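Las alubias que esperan

Tiempo de lectura: 6 minutos

Cuando llegué a vivir a este país, lo primero que no entendí fue el agua. Mi vecina dejaba cada noche una cazuela con legumbres sobre la encimera, cubierta por un plato, y se iba a dormir tan tranquila. Yo vengo de una casa donde las alubias salían de una lata, con salsa de tomate, y se ponían encima del pan tostado. La idea de decidir hoy lo que se va a comer mañana me parecía propia de gente muy ordenada.

Ahora lo hago yo también, y de este cambio quiero hablar.

La alubia seca es un alimento lento. Se siembra cuando ya no hay miedo de las heladas, se recoge al final del verano o en otoño, se desgrana y después puede esperar muchos meses en un saco. Durante esa espera el grano pierde agua y la piel se pone más dura. Por eso una alubia de la última cosecha y una alubia olvidada en el fondo del armario no se cocinan igual, aunque las dos parezcan idénticas en la mano. En el mercado conviene preguntar de qué año son. Los vendedores buenos contestan enseguida y los otros cambian de conversación.

Sioned Hughes cultiva alubias de secar en un terreno pequeño, en una ladera que ella llama «el huerto», aunque cuesta bastante subir hasta allí. Me recibió en enero, con la tierra vacía y mucho viento. Es galesa, como mi abuela, y habla el español con las mismas erres difíciles que yo. Me contó que el primer año perdió casi toda la cosecha por guardarla demasiado pronto: las vainas parecían secas, pero el grano tenía todavía humedad y se llenó de moho. Desde entonces muerde una alubia antes de guardar las demás. Si el diente deja marca, las devuelve al aire.

—Es una prueba muy poco científica —me dijo—, pero mi diente no se estropea tanto como los aparatos.

Le pregunté también por las variedades. Planta 18, algunas en una sola fila, para no perder la semilla. Una se la regaló la familia Keller, del pueblo de abajo, que la guardaba en una caja de galletas sin saber su nombre. Otra la llaman Watkins, por el hombre que la trajo. No figura en ningún catálogo que yo haya podido encontrar, y Sioned sospecha que es una alubia muy corriente con un apellido distinguido.
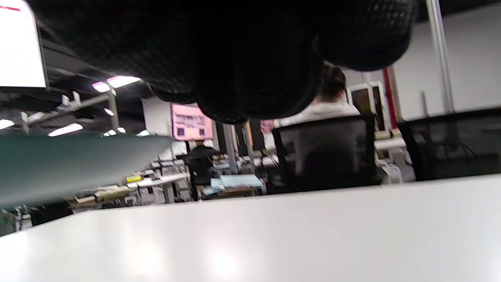

La noche anterior

Sobre el remojo hay opiniones fuertes. En el norte he oído que el agua debe ser de lluvia; más al sur, que se le añade una pizca de sal; y una cocinera me aseguró que las alubias frescas de temporada no necesitan remojo y que quien las remoja es un turista. Yo he probado casi todo. Lo que mejor me funciona es agua fría abundante, un poco de sal y toda la noche. Antes hay que extender las alubias y mirarlas bien, porque entre ellas viajan a veces piedrecitas del mismo tamaño, y un diente roto es un recuerdo caro.

Este momento de mirar es mi preferido. La radio está puesta, los dedos van apartando los granos arrugados, y una piensa en sus cosas. Mi abuela escogía así las lentejas, según me contaba mi madre, pero yo no llegué a verlo. Supongo que lo dejó cuando empezó a trabajar por las tardes y las latas resultaron más cómodas. No se lo reprocho.

El color tiene sus propias reglas. Las blancas suelen ser suaves y aceptan bien el chorizo, la almeja o el simple laurel. Las negras dejan un caldo oscuro que lo tiñe todo, y por esta razón muchas personas las cuecen aparte. En casa de Sioned comimos las dos juntas en ensalada, cocidas en ollas diferentes, con cebolla cruda y un vinagre bastante agresivo. Repetí.

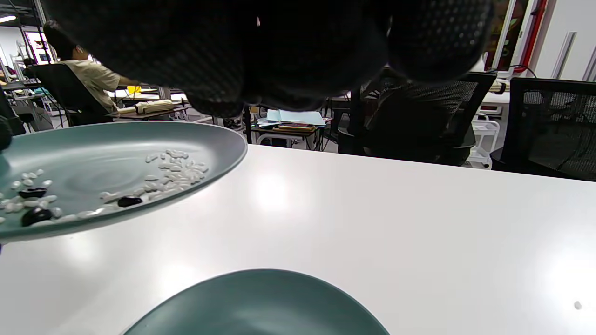
Alubias blancas y negras en el plato.

Para la cocción, paciencia y fuego bajo. El agua debe cubrir el grano dos dedos y temblar apenas. Hay quien «asusta» las alubias, palabra que me hizo reír mucho la primera vez: se echa un chorro de agua fría cuando rompe el hervor, para cortarlo. Se puede hacer hasta tres veces. El tomate y el vinagre entran al final, pues el ácido mantiene dura la piel, y yo perdí una comida entera de domingo antes de aprenderlo.

Sioned no vende a tiendas. Lo que le sobra lo cambia por huevos y por leña, y guarda un tarro de cada variedad en la despensa, con la etiqueta escrita a lápiz. Al despedirnos me dio un puñado de las Watkins en un sobre. Las voy a sembrar en el balcón, en una maceta honda, cuando pasen los fríos.

También en esta sección

El pan de ayer y sus muchas vidas
Vinagres caseros: guía para impacientes
Una mañana en el mercado de las semillas
Por qué volvemos a la olla de barro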